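The Slow Train To Clarville

I have a confession to make. I used to be an airport person. I liked the little bottles of shampoo, I liked the moving walkways, and I really did believe that getting somewhere fast was the whole point of going.

Then one December my flight got canceled and I ended up on the overnight train to Clarville with a paper bag of oranges and a seat that leaned back maybe an inch. Eighteen hours, 18 stops (I had the timetable in my lap, so I got to know them well). I've been back on that line seven times now and I'm already looking at dates for the next one.

The train leaves Verine just after dinner, which is a lovely time to leave anywhere. People are still unpacking sandwiches and arguing over who gets the window. By the second stop the shoes are off and the cards are out, and somebody across the aisle is offering you a cookie you didn't ask for. Take the cookie!

What I love most is that the trip makes you bring your own fun. The signal drops out past Kettler and doesn't come back until breakfast, so you'd better have a book, or some knitting, or a small job you've been putting off at the kitchen table for months. Anything that fits in your lap and keeps your hands busy will do.

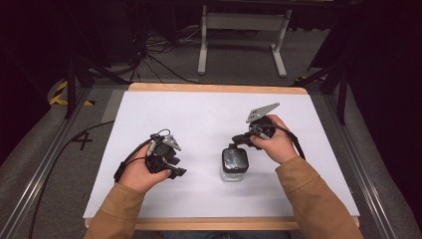

A small jar, a flat surface and both hands busy.

Now, the food. The dining car used to be famous, or so the older passengers love to tell you, with real tablecloths and a pot roast people still talk about. These days it's a counter with coffee, soup and a grilled cheese that is much better than it has any right to be. I've tried packing my own fancy dinner (cold noodles, never again) and I always end up in line for that sandwich anyway.

Go early. The counter gets slammed after Trodico, when a big crowd gets on with ski bags and wet hats, and then you're stuck standing in the aisle with your soup while the car sways. Ask me how my gray coat got its stain. 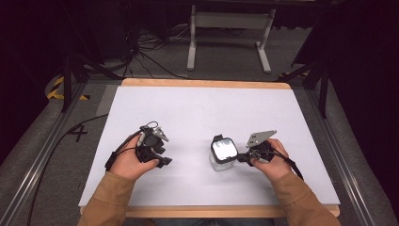
Sleep is the part everyone asks me about. Can you sleep sitting up? Kind of! I get four decent hours with a neck pillow and a scarf over my eyes, and the rest of the night I just look out at the dark and the odd porch light going by. It helps to dress for it, too, and I'm a big believer in long sleeves like the tan ones here, which would be just right when the heat cuts out at two in the morning and you really don't want to dig through your suitcase. Wool socks as well. I can't say enough about wool socks.

The last stretch is the one I'd pay double for. After Kettler the track climbs, slowly, and by sunup you're up along the ridge with the river way down below you. There are 110 miles left at that point and I always wish there were more. People who were snoring an hour ago are pressed up against the glass, hair going every which way, passing their phones around to take pictures for each other.

And then Clarville, a plain little station with a bench and a bakery next door. The bakery opens at seven, even on Sunday, and the cinnamon rolls come out of the oven a few minutes after the train gets in. Get two – the walk into town is all uphill.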